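The glove that has to be talked down every morning

Mehwish Abbasi does not want to show me the robot. The robot, she says, is fine. It is in the other room, it has been in the other room since spring, and it does roughly what it is told. What takes up her working day is the thing that tells it what to do: a sensor glove with a rig on the back of the hand, a marker cube, a cable, and a small display that she looks at more often than she looks at me.

I had come to Grudetbridge with a bad attitude, I will admit. I have sat through a lot of demonstrations in which somebody in a clean shirt wipes a table and I am told that a machine will soon be wiping tables for all of us. Pluralo, the company Abbasi works for, puts out the usual sort of material on its website. "Natural skills, captured naturally" is the line on the front page. I read it out to her.

"I didn't write that," she said.

She is the rig technician, one of 2 on the site, and her job is to keep the hand rigs working and the recordings usable. A person puts on the glove and does an ordinary household chore at a table. The rig records how the fingers bend, and cameras pick up the cube so that the software knows where the hand is and which way it is turned. Later the recordings are used to train the arm next door. If the cube has shifted on its mount, even slightly, every recording made after that point has the hand in the wrong place.

"And it won't tell you," she said. "It will record a wrong hand all day, perfectly happily. You get a nice clean file and it's garbage."

How do you know, then?

"You check it before. And you check it after. And if the two checks don't agree, you throw out what's in between."

I asked how much had been thrown out. She had to go and look, and to her credit she came back with a figure I suspect the website would not have used. Out of 3337 recordings made on the table cell up to December, 3004 were kept. The rest went, most of them in a single bad stretch when a screw under the cube bracket had worked itself loose and the person checking it had been checking the wrong screw.

"That was me," she said. "You can put that in."

The morning check takes 7 steps, and she went through them for me with the patience of someone who has trained a lot of newcomers. The rig is powered up and left alone until its readings stop drifting. The glove goes on over a dry hand. The wearer lays the palm flat, makes a fist, touches the thumb to each finger, and goes back to flat. If the flat hand at the end doesn't read the same as the flat hand at the start, the glove comes off and goes on again. Next comes the bracket, which she tests by pushing sideways on the cube with a thumb. Then the cable, along its whole length, with particular attention to where it leaves the rig. After that the wearer turns the hand slowly so the cameras get each face of the cube in turn. Last, a short test recording, played back.

"People want to skip the playback," she said. "They've done everything else, they've got the glove on, they want to start."

Do they skip it?

"Not when I'm in the room."

I found this less comforting than she meant it to be. A system that depends on one careful person being in the room is a system I have met before, in hospitals and print shops and once in a bakery, and it generally works right up until that person takes a vacation. When I said so, Abbasi shrugged and pointed me at her colleague.

Mohsin Rind does the repairs. He came to Pluralo from Hallstead, where he looked after packing machines, and he has kept a packing man's opinion of anything with thin wires in it. His bench has a drawer of dead cables, each with a paper tag saying where it failed. Nearly all of them say the same thing.

"At the rig," he said. "Always at the rig. You've got a hand that moves and a table that doesn't, and the cable has to live between them."

His fix was a loop. He leaves enough slack at the rig end that the bend is spread over a length of cable and doesn't fall on the plug, and he ties it down with a soft strap. It took him a while to persuade anyone. The first version was too long and caught on things, and the wearers hated it. The second was too stiff. He is on the fourth now and talks about it the way other men talk about a fence they have built.

I asked him the question I had been saving, which is whether any of this is cheaper or better than hiring someone to clean a table. He laughed for longer than I had expected.

"Today? No. Of course no. You have two technicians and a person in a glove so that a machine can maybe pick up a bottle. If you want a clean table, give me a cloth."

Abbasi, who was listening, did not laugh. She thinks the comparison is unfair, and she made her case well enough that I should give it. The recordings are made once and used many times. The cell gets easier to run as they learn what breaks. And the chores are chosen, she said, for the things a hand does without thinking, like squeezing a trigger or finding the edge of something soft. Those are the parts that can't be written down as instructions, so somebody has to do them with the sensors on.

"Cloth is the worst," she said. "A can is a can. It's the same shape every time you come back to it. Cloth is a new shape every time you let go."

I pushed on this. If cloth is a new shape every time, how many recordings of cloth would be enough? Neither of them would say. Rind looked at Abbasi and Abbasi looked at the display. I have asked the same thing at other companies and have at least been given a number, usually a silly one, so perhaps I should count the silence in their favor.

We moved to the table cell after that. Nothing about it is built to impress, and I liked it better than the website. 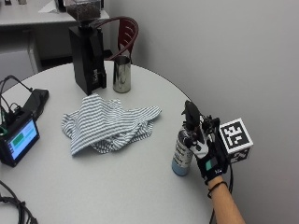
What Abbasi worries about at the table is height. Hold something tall and the hand rides up with it, the wrist tips, and the cube can end up with a face turned away from the cameras that were meant to read it. The software guesses across short gaps. She doesn't like it guessing, and she has set it to flag any gap longer than she thinks is decent. The makers of the tracking software, a firm called Politis, ship it with a much more generous setting.

"Their number makes the success rate look good," she said. "Mine makes it look bad. I'd like to know which one the robot prefers."

Does she know?

"Not yet. We're running both."

I asked if I could see the results when they were in, and she said yes, and Rind said they would have to ask. So we will see about that.

There is also the matter of the gloves wearing out. The fabric stretches with use, and as it stretches the sensors sit in slightly different places over the knuckles, so a glove that passed its check in the fall may pass the same check in winter while giving different readings for the same fist. Rind keeps a log for each glove and retires them early. The supplier says they should last around twice as long as he lets them. He showed me one of the retired ones and invited me to find something wrong with it. I couldn't.

"Exactly," he said. "That's the trouble."

Before I left I tried a glove on myself. It is warmer than it looks and the weight on the back of the hand is odd for a minute or so, then less odd. I made the fist and touched the fingers as instructed, and laid my palm flat again. The second reading didn't match the first. Abbasi told me to take it off and start over, and I did, and it didn't match again. By the third attempt I had been at it for longer than it takes me to clean my own kitchen table, and I mentioned this.

"You're tensing your thumb," she said. "Everybody does, the first day."

I still don't know if the arm in the other room is any good. I did ask, on the way out, whether it could now manage the cloth. Abbasi said it could manage some cloths. Rind was already back at his bench, writing a tag for another cable.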